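Who resets the station once the humanoid does the sorting?
Posted in: Automation at work

Posted by Omar Kassab

We run returns sorting for Tornent, small household goods mostly. Until May all of it was done by hand at tables: pick an item, read the label, put it in the right basket. A humanoid is now being set up for the same task with the same baskets. Rate by hand is 300 items per person per shift. I have been asked to rewrite the job description for the four sorters and I don't know what to put in it. Is the person at the station an operator, an inspector, or still a sorter who also does resets? Pay grade depends on the answer. The layout is below.
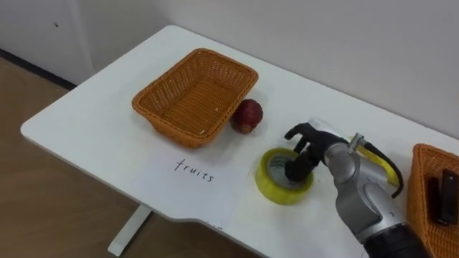

Sorting table with handwritten "fruits" label, apple and tape roll.

I am not asking whether it will work. I need the duties.

Posted by Lorna Lagman

We did this at Trultau last year. Write "station attendant" and list four duties: stage the items, place and check labels, remove anything the hand has dropped, log the stop. Do not write "supervises robot". Our people were then held responsible for faults they had no access to, and it took two grievances to get the line removed.

Log stops by cause. Ours came to 55 in the first month, and most were staging errors, such as a basket put back in the wrong position or a label turned around. That is attendant work and it can be trained in a morning.

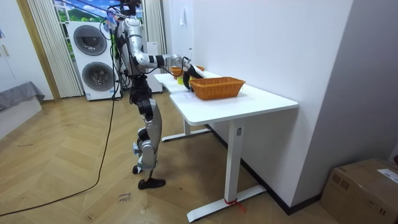
The other thing that changes is the pace. A sorter sets their own speed and can look up when they like. An attendant waits, then has to act quickly, then waits again. Two of ours asked to go back to hand sorting for that reason. Rotate every two hours and put the rotation in the document - if it is only a verbal arrangement it stops at the first busy week.

Posted by Horácio Matos

just keep them as sorters and add a bonus. that's what we did

Posted by Ruba Masri

I would not follow the bonus suggestion. A bonus can be withdrawn without changing the grade, and the duties are different work.

Two additions to Lorna's list. First, state who may enter the reach of the arm and in what condition the machine must be. At Azar that is one named person per shift, and the name is on the board at the start. Second, keep some hand sorting in the job. We send every item over 400 grams and anything with a torn label to a manual table. The sorters keep their product knowledge, and there is a fallback when the station is down.
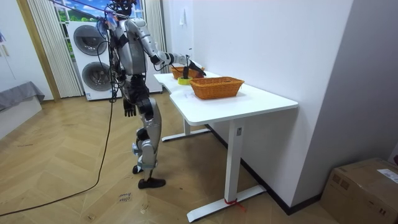
Does the attendant need a technical qualification?
Site training and a signed lockout sheet are enough for the four duties above. Anything involving cables, joints or software goes to maintenance, and the job description should name maintenance as the owner.

Posted by Omar Kassab

Thanks. I will use "station attendant" with the rotation and the manual table written in. Grade goes to Beca Lewis in personnel for review.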